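Padness Technical College Team Advances to Menon Student Automation Final

PADNESS, October – The student automation club at Padness Technical College has qualified for the final round of the Menon Challenge with a two-arm packing cell. The team scored 229 points in the qualifying round.
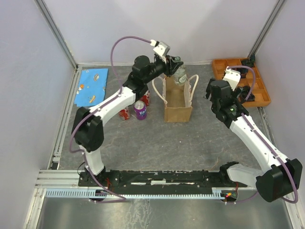 The Flaten task requires both arms to work from one order list without entering the same zone at the same time. Students wrote the scheduler and logged 1747 trial cycles during development. Orders combine drinks and small parts: the left arm handles items such as the clear bottle with the white label, which goes to the paper bag, and the right arm serves the orange compartmented tray.

The final consists of 400 order lines and will be held in Istel. Eight teams will take part.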